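Unit 4: Error Detection and Orientation in Printed Codes

Reading for this unit: course packet, the section on parity, and the Darneo case at the back. Bring the packet to lab. The Rostham worksheet is due at the start of the next meeting.

4.1 Why printed codes need spare information

A printed code carries a number or a short piece of text in a form a machine can read. The simplest version would use exactly as many marks as the message needs. Twelve yes-or-no marks give 4096 different messages, which would cover a stockroom of 3000 items with room to spare. The trouble is that every pattern is then a valid message. If one mark is smudged, the reader returns a different item number and has no way to tell that something went wrong.

The fix is to print more marks than the message needs. The extra marks are called redundancy. They cost space on the label, and in return most damaged patterns no longer match any valid message.

4.2 Parity

Add one extra mark to the 12, chosen so that the total number of dark marks is always even. A single error makes the total odd, and the reader rejects the code. Two errors cancel out and get through. Parity also does not say which mark is wrong, so the reader can only ask for another try.

Work through this one before lab: the Doherty library system prints item 584 in binary, using 12 marks and one parity mark. Write out the pattern. Then change any two marks and check that the parity test still passes.

4.3 Distance between codes

The distance between two patterns of the same length is the number of places where they differ. For a whole set of codes, what matters is the smallest distance between any two of them. Call it d.

A set with distance d can detect up to d - 1 errors. It can correct up to (d - 1)/2 errors, rounded down. So a set with d = 5 detects four errors or corrects two. The same set cannot be relied on to do both at once, and this point comes up on the midterm every year.

A larger d means fewer usable codes. The Akico warehouse case in the packet started with a set of 3000 codes and cut it to 300 to get more distance between them. Read it with the question of cost in mind: what did they give up, and was the number of codes ever the limit?
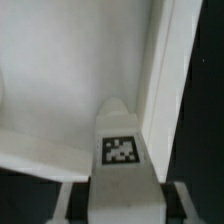 Square codes bring in a second problem, which is orientation. A row of bars has two ends, so it can be read in two directions. A square grid can be turned four ways, and the reader does not know in advance which one it has. If a pattern turned a quarter turn is the same as another pattern in the set, the two will be mixed up. The square marker in the photo has an uneven pattern inside its thick black border, with a larger group of white blocks across the lower middle and small white squares near the top, so turning it upside down would give a different layout. When you measure distance for a set of square codes, compare each code with all four turns of every other code, and also with its own three other turns. A code that looks the same after a half turn has a distance of zero from itself and should be thrown out.

4.4 Borders and blank space

Before a reader can check any marks it has to find the code. Most designs help with a solid border, a blank margin, or both. Neither one carries any of the message. Students often leave the margin out of the area when they work out how much a label holds. Include it. A design that packs in more marks but needs a wider margin may come out behind.

4.5 Problems

1. A set of codes has d = 4. How many errors can it detect? How many can it correct?

2. Draw a 3 by 3 grid that looks the same after a half turn but not after a quarter turn.

3. How many 2 by 2 grids are there if turned copies count as the same grid? List them.

4. Explain in two or three sentences why a parity mark does not solve the orientation problem.

Show your work for 1 and 3. Answers without steps get half credit.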